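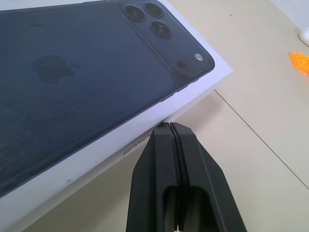
Fig. 6. Wrist camera view, fingers closed, tips near the side of the phone box.

By Silvana Teixeira – 7/10/21
Filed under: Set-up guides > Teaching by hand
19 shares | 6 comments

6. Teaching a box task by hand

This section explains how to record a task by moving the Hamann arm with your own hands. Read section 5 first if you have not yet set the weight of the gripper.

6.1 Before you record

1. Put the box flat on the table, with the printed lid up.
2. Keep other parts away from the path of the arm. Small parts may stay at the side of the table.
3. Open the wrist camera view on the Bisano screen. You should see both fingertips and at least one side face of the box, as in Fig. 6.
4. Look for glare. A glossy lid gives strong reflections, and on a dark print they can hide the border between the lid and the side. Turn the lamp, not the camera.

Note: The box does not need to be straight to the table. In Fig. 6 it lies at an angle, and this is good for teaching. Change the angle a little for each recording.

6.2 Recording

5. Close the fingers and hold the arm behind the wrist with two hands.
6. Press the grey pedal and keep it down. The arm becomes light – it will follow you.
7. Bring the closed fingertips near to the white side face, low, and stop for one second.
8. Push the box slowly to the target place. Do not press from the top.
9. Move the fingers back, then release the pedal. The recording is saved with a number.
10. Repeat until you have 35 good recordings. At the Mambridge site we made 292 in total, but this was for several boxes.

CAUTION: Never put your hand between the fingers and the box when the pedal is down. The arm does not feel your hand.

CAUTION: If the arm falls down when you press the pedal, release it at once and repeat the weight setting.

6.3 If you use the remote handle

Follow the same steps, but set the speed to Low before step 7. From the camera it is difficult to judge the last nearly 6 mm, so go slowly there. Delete any recording where the tips hit the box hard.

Continue with section 7, Playing back a recording.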